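Slow Down the Demonstrations
By Mahnaz Shirazi

Most teams collecting examples for a learning system are judged on how many they bring in. I think that is the wrong thing to pay for, and I say so after running collection at Groswood through most of a project we called Plisness.

Our first target was 80 demonstrations a shift. We hit it by May. The operators got fast, and they got fast by doing the same thing the same way. Every approach came from the same side and every release looked alike. When we trained on that data, the policy did fine until a part was a little out of place, and then it had no idea what to do.

We threw out 148 recordings after that. Some people thought this was wasteful. I thought the waste had happened earlier, when we recorded them.
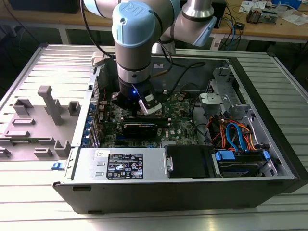
Taking apart old computers is a good test of my argument. A finished assembly line product is meant to be handled the same way each time, but a used machine has a history, and the next one in the pile may be a different model. With a Dell tower on its side and the side panel off, the gripper has to work over the motherboard with the graphics card right next to it. The hard drive has blue release tabs, and a bundle of orange, red and blue cables runs to it. An operator who has done this many times will want to take one path in and repeat it. I would ask for a different path, and I would accept a much lower count to get it.

I would also keep the bad attempts. If a grasp slips and the operator recovers, that recording shows the system how to recover. We used to delete those. Now we label them, and labeling takes about 22 minutes per batch, which managers notice.

The usual reply is that volume takes care of variety, so just collect more. That may be true for a company that can afford it. We had nine operators and one room. For a group our size, someone has to decide what to vary before the shift starts, write it down, and check that it was done.

Pay operators by the hour and drop the daily target. Ours complained less, and the recordings got more useful.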